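Our laundry is bringing in folding machines, what happens to the folders?

Posted by Nadège Lemaire, Mar 22, 2018

I work at Wetberg, a wash and fold service. There are 16 of us on folding. Management signed with Hervieu for an automated folding line, and until it arrives some of us are recording folds with hand-held grippers for their software. They say no layoffs. Has anyone been through this? Do the hours hold up?

Kayode Shehu
Ask for it in writing. My cousin's place said the same thing.

Veronika Dudás
We got our line at Hotance two years ago. It does towels and sheets well, roughly 500 pieces an hour. Clothes are another matter. Anything dark or floppy still came back to the tables, so the folders stayed but the work changed. You spend more time feeding the machine and pulling out what it drops. Hours were the same for me, but nobody who left was replaced.

On the recording work - ask if it counts toward your piece rate. Ours didn't at first and people lost pay. Folding with a gripper in each hand is a lot slower than with bare fingers, so you can't be held to the usual number. 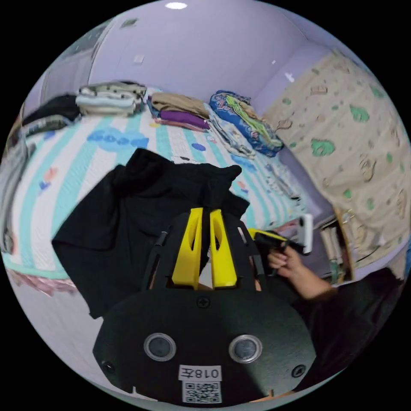 We settled on a flat hourly rate for those shifts, plus a 15 minute break every two hours. My wrists needed it. Also find out who gets trained to run the line, and put your name down early. Those jobs paid better and they went fast.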